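4.2 Entrances, stairs and the matter of the front door

The competition brief for the Vastham civic library asked for a building with "no front and no back". All three shortlisted practices took this at its word in the first round and had quietly given up on it by the second. Jerneck proposed four equal entrances, one to each side of the square. Ladier proposed a single entrance, placed at a corner so that it might be said to face two ways. Jakab raised the whole reading room on columns and let the public arrive from underneath, an arrangement the jury report calls "generous" on one page and "draughty" on the next.

Our interest is in what happened to these ideas between the competition boards and the tender drawings. We compared 2,609 sheets from the three practices and the client's own office, and noted every change to a door, stair or ramp. Entrances turned out to be the least stable part of the scheme. Walls moved by the width of a hand; doors moved by the width of a street.

The Jerneck scheme, which won, is the clearest case. Four entrances need four desks, or else one desk and a good deal of trust, and the library service had budgeted for neither. The north door became a fire exit in the second set of drawings. The east door survived until somebody worked out that it opened onto the delivery bay. By the time of the planning submission, dated May 3, 2019, the building with no front had a front, a canopy over it, and a sign.

Interiors fared differently. Rooms were presented to the client chiefly as rendered views, and views of this kind are seldom measured against a plan by those who are shown them. Wall finishes, worktops and pictures on the walls can be settled in such a view long before anyone has agreed where the door is.

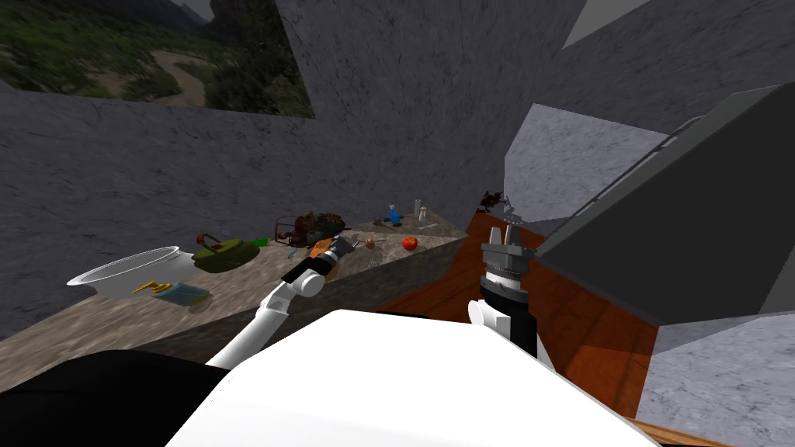 Figure 7. Rendered interior with stone walls, a long countertop and a landscape painting.

The stairs deserve a word of their own. In the competition text the main stair is described as "a place to meet", and it was drawn wide enough for people to sit along one side while others climbed past. Its width was cut by 300 mm at the first cost review and by a further 970 mm at the second, after which it was still described as a place to meet, though now chiefly by accident. The seats were moved to the landing. The text was left alone, and we found the same sentence in 31 later documents, including the specification for the handrail.

Ladier's corner entrance, by contrast, barely changed, perhaps owing to the fact that it lost and nobody had to pay for it. We are wary of drawing much from this. A drawing that stops being developed keeps its good looks for ever, and the losing schemes in our sample should be read with that in mind.

Jakab's undercroft was revised once, to add a windbreak. The jury's second comment had evidently been read more closely than its first. Section 4.3 turns to the reading rooms, where the changes were fewer and the correspondence a great deal longer.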